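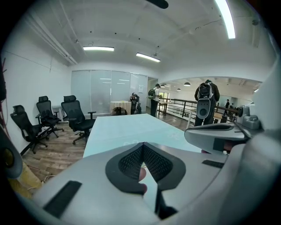 Dong-hyun Byun told us that the hardest part of the dawn prayer period was never the first morning. It was the second week, when the newness had gone and people began to sleep through their alarms. He had attended the period for many years and said we should look at the second week first.

The Dawn Prayer Period at Hwang Church, Leltgate
Student project report, Religion and Community Life
Submitted Mar 10, 2025
Project members: Gyu-bin Kwak, Ye-rin Myung

1. Purpose

Our project looked at the 21-day dawn prayer period held every October at Hwang Church. We wanted to know who attends, how attendance changes over the period, and what members say they get from it. We chose this church because it has kept sign-in sheets for the period and was willing to let us use them. We did not try to judge whether the practice is effective in a religious sense. That is outside what a project like this can measure.

2. Background

Dawn prayer is common in Korean congregations of several denominations. At Hwang Church there is a short service each weekday morning through the year, but the October period is treated as a separate event. It opens with an evening service the night before the first morning, at which the pastor, Dae-han Ki, explains the theme and gives out a booklet of readings. The 2024 theme was gratitude. Each morning service starts at 5:30 a.m. and follows the same order: a hymn, a reading from the booklet, a short message, prayer spoken aloud by everyone together, and then silent prayer. The formal part ends by 6:10. People may stay as long as they like afterward.

The services are held in the lower chapel on Plaltine Street and not in the main sanctuary. Pastor Ki said the lower chapel is easier to heat and that people sit closer together there. The messages are in Korean, with English interpretation through headsets. The booklet is printed in both languages.

3. Method

We used two sources. The first was the set of sign-in sheets for the 2024 period. Signing in is by household or by individual, so Gyu-bin Kwak went through the sheets with the church office to separate the two. We removed names before doing any totals. The second source was a set of interviews with six members, done in person after the period was over. Four were in Korean and were translated by Ye-rin Myung. Each person was asked the same questions and could skip any of them.

We also attended two morning services as visitors, one in the first week and one in the last. We took notes after the service and not during it.
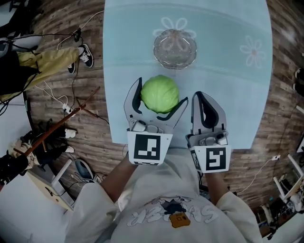
Small head of cabbage and a clear glass plate on a light blue tabletop.

4. Attendance

The sheets show 1,930 sign-ins over the whole period. The first morning was the largest and the last morning was the next largest. Attendance fell through the second week, as Mr. Byun had told us, and started to come back in the middle of the third. Saturdays were well attended by families with school-age children. On school days we found very few children on the sheets.

One morning in the second week was much lower than the mornings on either side of it. The office said there had been heavy rain and a closed lane on the bridge. We left that morning in the totals.

The sheets have limits. Some regular members told us they do not always sign. Late arrivals use the side door, where there is no sheet. The real attendance was probably higher than what we report, but we have no way to say by how much.

5. Interviews

The reasons people gave for attending were mostly specific. One person was praying for a brother's surgery. Another had started a new job at Vomov and wanted to begin the day in a settled way before the commute. Socorro Huanca, who is not from a Korean background, first came with her husband's parents and now attends without them. She said she had been nervous about praying aloud in a room where most people were praying in another language, and that after a few mornings she found it easier than praying aloud in English, as she did not feel overheard.

Several people brought up the booklet. They liked having the reading ahead of time, and two said they had kept booklets from earlier years. The most frequent complaint was the interpretation headsets, which cut out near the back wall. One member felt the message should be shorter so that the silent prayer could begin sooner.

Everyone we interviewed had missed at least one morning. They differed in how they felt about this. The older members tended to describe a missed day as something to make up at home with the booklet. Two younger members said that once they had missed a day, they found it harder to return.

6. Problems and changes

Our interview group was too small and leaned toward people who attend often. We should have looked for members who started the period and stopped. Our consent form was in English only at first, and it had to be redone before the Korean interviews, which delayed us.

If another group continues this project, we suggest asking the office for sheets from earlier years. Pastor Ki said they are in storage and could be looked at with notice.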